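Speaker notes — "Black clothes, pink bed", Friday session

Slide 4. Where it gets folded

Open with the confession: I own a perfectly good table and fold on the bed like everyone else. Ask for hands up. Wait for Lucía, who will deny it.

Next three slides, no talking over them. Count to five each. 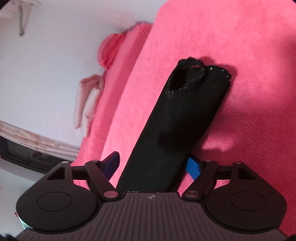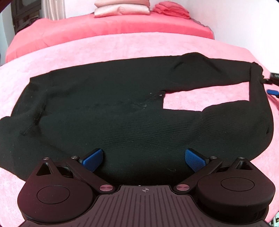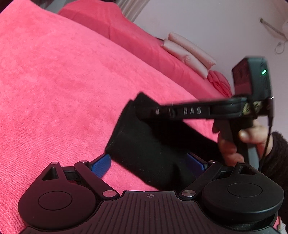

Slide 8. What plush does to black

Point back to the sweater slide: pale specks near the middle of the knit. Pause for groans. Plush is lovely to sit on and a menace to anything dark — shake it out first, fold second.

Sleeves: one tucked under, one flung out towards the corner. Mine do this too. Bring both in before touching the hem.

Leandro has 18 minutes after me and will want all of them. Skip the Janetti anecdote if we're running over.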